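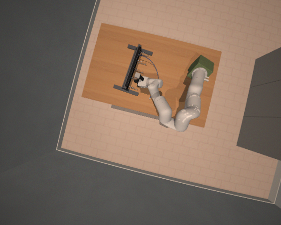
We use cookies to make this site work better. By staying on the page you accept them.

Ultberg library to close for floor repairs
By Liis Mägi | Tuesday
Print | E-mail

The public library in Ultberg will close its main reading room for 36 days in September, the town office said on Tuesday. Workers will repair the heating pipes under the floor, which have leaked for 3 winters.

Books can still be borrowed at the side entrance on Biltevard Street. Readers must order them by phone before noon and can collect them the same afternoon.
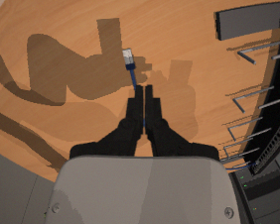 The children's reading hour will move to the school in Cosadell, said Mirjana Dervishi, the head of the library. "We did not want to stop it, even for one month," she said. "Many parents asked us about this already in the spring."

A petition against the closing was signed by 1,061 people. Most of them wanted the work to be done in two parts – first the north side, then the south side. Gorazd Perić of the town office said this would take longer and cost more.

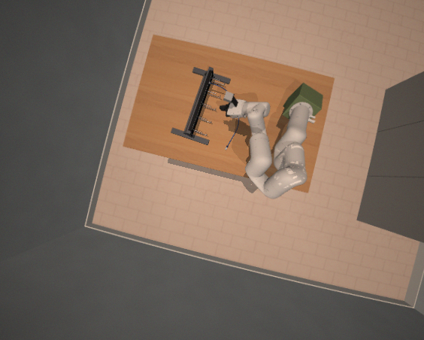

A wooden table on a tiled floor, in a computer-made view.

Late fees will not be charged while the room is closed. Roughly 200 older magazines will be given away at the side entrance in the last week before the work starts.

Subscribe to our free newsletter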